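Can a Machine Put the Groceries Away Yet?

Kitchen and Pantry Tips, April update
By Natalia Cisneros

Readers keep asking whether it makes sense to reorganize a pantry now with a household robot in mind. I spent part of the month reading up on what the machines can and can't do with ordinary chores, and I rearranged my own shelves while I was at it. Most of what helps a machine also helps a tired person at nine in the evening. Boxes are the easy end of it, and snack boxes are a good place to start.

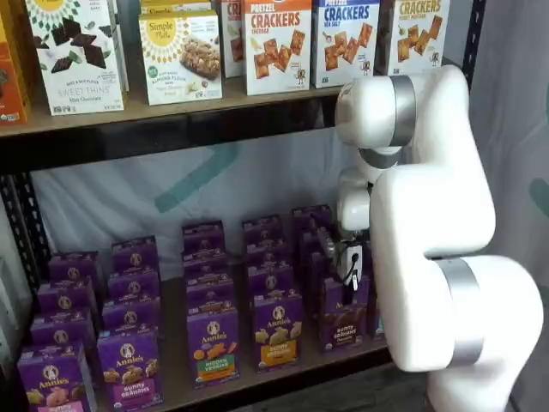
Annie's boxes on the shelf in both views.

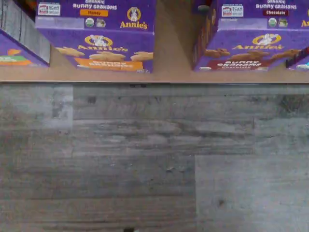 Which chore should I expect a machine to take over first?

Floors, and that has already happened. After floors, the likeliest are jobs where the same kind of thing goes to the same kind of place, such as boxed food going onto an open shelf. Laundry and dishes come later, and I would not plan a kitchen around either one.

Boxes and cartons

A stiff box with flat sides is about as friendly as groceries get. It stands up by itself and the label is always in the same spot. Trouble starts when boxes are packed tight. A hand can wiggle two fingers into a crack and tip one forward. A gripper needs room on both sides, and so do people with sore knuckles.

Leave a finger's width between rows. Keep one flavor to a row, with the front facing out. If two flavors come in the same color of box, put something different between them, because you will grab the wrong one in poor light and so will a camera.

Don't lay cereal boxes flat on top of upright ones. It saves space for a week and then everything behind them gets forgotten.

Bags, pouches and anything floppy

Chips, frozen peas, brown sugar in the soft bag. These change shape each time they're picked up, and machines still do badly with them. Put bags in an open bin and move the bin. I use two bins, one for baking and one for snacks, and I stopped buying clips.

Jars and glass

Weight is the problem here, along with the cost of a mistake. A dropped box of crackers is a nuisance. A dropped jar of tomato sauce is an hour on your knees. Keep glass between hip and chest height, never above the eyes, and wipe the outside of the jar before it goes back. Sticky jars slip out of rubber fingers and drip onto the shelf below.

Folding and dishes

I have watched plenty of clips of machines folding towels. Check whether the clip is sped up before you get excited. Towels are the simple case anyway — fitted sheets are another matter, and I can't fold those either. Dishes are somewhere in between. Loading plates into a rack seems within reach. Scraping a burned pan does not.

What about the workshop?

Shop floors are further along than kitchens. At Wemen, a small hardware packer near Sudthorpe, I was told a machine moves 639 cartons on a normal shift, and a person handles whatever comes in torn or crooked. The carton sizes never change there. My pantry changes every time there's a sale.

For a home shop, the same habits apply. Give each tool one spot, label the front of the shelf, and keep screws in lidded boxes that all match. I bought the Grumik ones because they stack square. The Midtbø bins look nicer but they taper, so the rows lean.

Is it worth buying something now?

For most houses I would wait. Even if the price came down to $1,000, you would still be clearing the counter for it and picking up what it dropped. Spend the money on shelves you can adjust. Set the gap above your tallest box to the height of your hand laid sideways, so you can reach over the front row without knocking it down.

Next month: getting the smell out of plastic containers.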